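Gautam Project - Kitchen Table Gallery
Home > Galleries > The Cutlery Sessions
Posted Tuesday, July 25, 2023, by Bohdana Romaniuk

Welcome back, and thank you to everyone who wrote after the last gallery asking when we would finally own up about the cutlery. I promised I would, and I have been putting it off in the way one puts off a dentist, but the repairs are finished and Amândio has signed off on the new checklist, so I have run out of excuses. If you only came for the pictures, please go ahead and skip my rambling, I won't be hurt!

For newer readers: Gautam is our small effort at teaching a two-armed robot to tidy up a table. The robot lives at our workshop in Hiltport. The lessons are given in ordinary kitchens in Greltarville, by people holding a pair of grippers and doing the chore themselves, over and over, and the robot learns from the recordings. We had planned on 2,000 of them for the cutlery job alone. In March we found out that 400 of the ones we already had were no good, and the way we found out was a bang.

The job itself is simple enough to explain to a child. Chopsticks, spoons and a knife lie on the table any old way, and they have to end up standing in the caddy. Chopsticks are the hard part. They roll, they cross over each other, and if you squeeze a shade too little they swing around in the jaws like a compass needle.

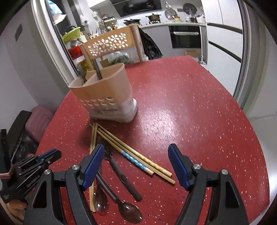
Pichit Tanasarn was at the robot on the morning of the bang, and he tells it better than I do, but he is shy about writing. He had loaded the newest training and set the arm going on a plain spoon, which it had managed happily for weeks. It reached down, closed, and stopped with the jaws still a little apart, holding nothing. Then it lifted, carried its nothing over to the caddy and let go of it very politely. He ran it again and got the same thing. On the next try it seemed to make up its mind to squeeze much harder, caught the rim of the caddy on the way in, and broke one compartment clean off. A piece flew past his ear and hit the door of the tool cupboard.

He was fine, I should say that straight away. He was also standing on the wrong side of the yellow line with his safety glasses pushed up on his forehead, and he was the first to say so, and he wrote it in the log himself. I think that took more courage than most people would give him credit for.

We blamed the robot, of course. Thanakorn Petchrat spent the better part of two days with the wrist in pieces, checking cables and the force sensor, and everything came back healthy. Then we blamed the newest software, and went back to the older version, and the spoons went in beautifully. So the trouble had to be in what we had been teaching it. That was a low afternoon, I can tell you - there was cake left over from a birthday and it still didn't help.

It was Pichit Kaewsai (yes, we have two Pichits, and yes, it causes exactly the muddles you would expect) who sat down with the recordings and drew a graph of how far open the jaws were supposed to be at the moment of each grasp. A spoon handle is the same thickness on Monday as it is on Friday. On the graph it got thicker and thicker, session after session, until you would have thought we were picking up broom handles. One gripper of the pair was slowly telling lies, and the robot had believed every word of it. 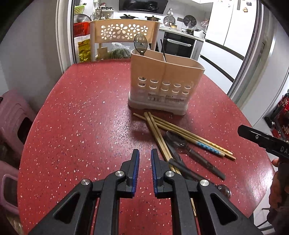 The culprit was a screw. The jaws on these grippers ride on linkages, and when the linkages have play in them, the fingers can be pinched tight on something while the sensor further back still reports a gap. One pivot on our bad gripper had been backing out, a hair at a time, through thousands of squeezes. You can put your fingertip on every one of the four round silver screw heads from the front of the tool, which makes me groan now, when I think how long a quick touch each morning would have taken. The person holding the tool feels very little. Your hand makes up for the looseness, you squeeze a bit more, the chopstick goes in the holder and everyone is pleased.

Now for what we changed, and please borrow any of it if you do this sort of work. We record 80 tries in a full day, and the screws are now checked before the first one and again after lunch. Each pivot gets a dab of thread locker and a paint stripe across the head, so a turned screw shows up as a broken line. Before each session both grippers close on a little steel block of known width, and if the reading is off, recording won't start. Zimier, who machine our replacement parts, also cut us slightly longer pivots, and were very kind about the rush.

At the Hiltport end, the arm now has a cap on how hard it may squeeze after a missed grasp, and it gives up and waits for a person if it misses twice. There is a clear screen along the yellow line as well. Glasses go on before the power does, and that includes visitors, and it includes me when I only want to ask somebody a question.

As for the 400, we looked hard at whether they could be rescued by correcting the numbers. Amândio Patrício made a good try at it over a long weekend, but the play came and went depending on how the tool was tilted, and he couldn't find a correction he trusted. They have been set aside in their own folder and we are recording them over again, spoons first.

Coming up in the next gallery: cups and saucers, if the postman is gentle with them.

Older galleries: Folding Towels / The Bread Box / Moving Day at Hiltport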